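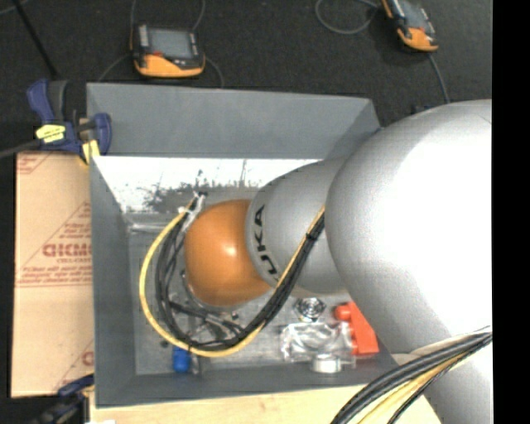 Jaltness open bin, gray, with sloping walls

The Jaltness is a rectangular open bin for parts, returns and mixed small goods. The walls go down at a slope, so the things slide toward the floor and do not stay standing in the corners. The walls are matte gray. Under strong ceiling lamps this is easier for the eyes, and labels can be read without turning the goods.

The floor will get marks. After some months of daily work you will see scuffs and a mottled color, mostly where items are dropped or pulled. It is only the surface - the bin can be used as before. For washing, take warm water and a soft brush. Please do not use steel wool.

Inside depth: 17 cm
Maximum load: 70 kg, evenly spread
Order number: 263
Delivery: 5 working days from our Clenitz warehouse

The bin is sold without lid and without stand. It fits on the Stullena stand, both heights, and the four screws are included with the stand. If you already have the older Carnegie stand, you need the adapter rails, please write this in your order.

For larger quantities or other wall heights, contact Britt-Marie Forsberg in sales. Questions about spare parts go to Flora Crichton, mornings only in May.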